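Folding, Page Two: Shirts and Other Arguments
Posted Oct 4, 2021

I have never believed in folding. My mother folded, my neighbors on Fultport Road fold, and every April somebody hands me a book that claims a square stack of shirts will change my life. I've read enough of them to say that it won't. But the first gallery on this site drew 71 comments, most of them telling me I was doing it wrong, so I'm giving long sleeves a fair hearing.

The method on trial is the one the Busow booklet calls the "book fold." Sleeves go in, the body goes over, and you're supposed to end up with a tidy rectangle you can stand on its edge in a drawer. The booklet runs to 16 pages and spends two of them on sleeves, which tells you where the trouble is.

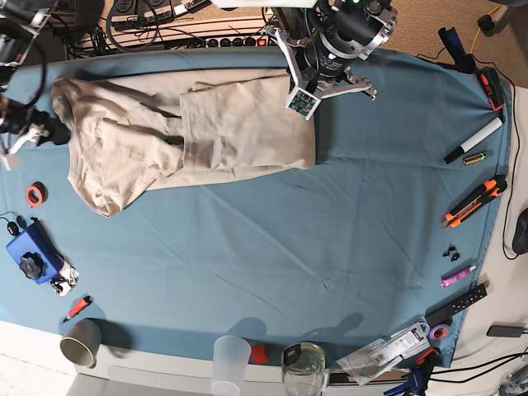 My complaint is with the order of things. The booklet wants you to settle the collar end first, and I think that's backward. Collars have a stiffness of their own and they push back. Do the hem end first, get one straight edge you trust, and work toward the neck. You'll still have a lump up there. Everybody has a lump up there, including the people who write the booklets – they just turn that side to the wall.

I'm also doubtful about the claim that a cloth on the table makes a difference. A cloth does stop thin fabric from sliding, I'll grant that. It also wrinkles, and then you're smoothing two things.

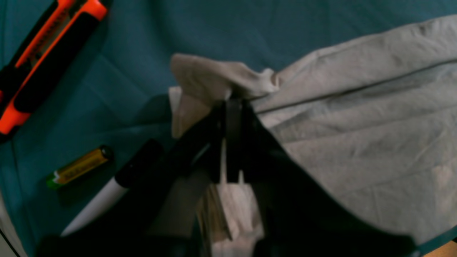 Picking up is the part the booklet skips. It says "lift the fabric at the midpoint" as though fabric had one. With anything soft, a pinch in the middle gives you a crumpled ridge and a flap flopping off to one side, as on the gray cloth, and the part you wanted flat now has creases fanning out of it. Go for a seam or a hem if there's one close by. They hold their line better than plain cloth does, and you can feel for them without looking.

Next page is fitted sheets. I expect to lose, and I expect to hear about it in the comments.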